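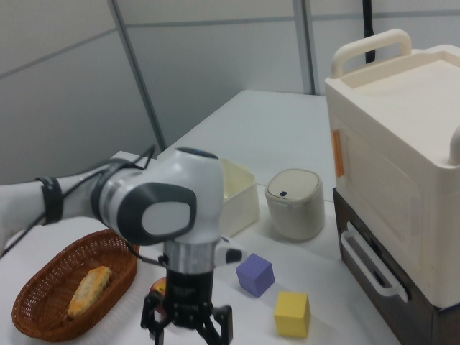
Müzeyyen Kurtuluş asked whether the arms at the Ustomden site are safe to work beside again, given that one of them let go of its load in April without any command to do so. Her question is answered first, and the other questions received by the Muvero program office follow.

Are the arms back in normal service?
Yes, at reduced speed. Normal speed will be restored once the inspection of every gripper at Ustomden and Skiltania has been signed off by Gönül Bozkurt.

What happened in April?
During a sorting run, a gripper opened while the arm was still moving. The object left the fingers and struck the guard panel. No person was hurt. The operator pressed the emergency stop and the cell was locked out for the rest of the shift.

What was the cause?
The signal cable to the gripper had been fastened too tightly at the forearm. Repeated bending wore through one conductor near the wrist. When contact was lost, the controller read the gap as a release command. The log shows fault code 864 twice before the drop. Both entries cleared themselves and no one was alerted.

Why did the gripper open instead of holding?
The default setting on loss of signal was "open." This setting was chosen years ago so that a trapped hand could be freed quickly. It has been changed to "hold, then stop." A manual release is now fitted to each station.

Does the fault affect all units?
The inspection covers 48 arms. Wear was found on 12 of them, and those cables have been replaced. Units at the Giraldo workshop use a different cable path and are not included.

May I adjust a strap or cable myself?
No. Cables must be left with enough slack for the wrist to turn through its full range, and this is checked with a gauge. Please contact Ertuğrul Kurtuluş before touching any fastening on the arm.

What should I do if code 864 appears?
Press the emergency stop, keep your hands out of the work area, and report the code even if it clears. Do not restart the run. A cell with this code may be released only by a technician.

Where can I read the full report?
The report is filed as notice 1013 and is held at both site offices. Requests for a printed copy should be sent to Ayten Aksoy.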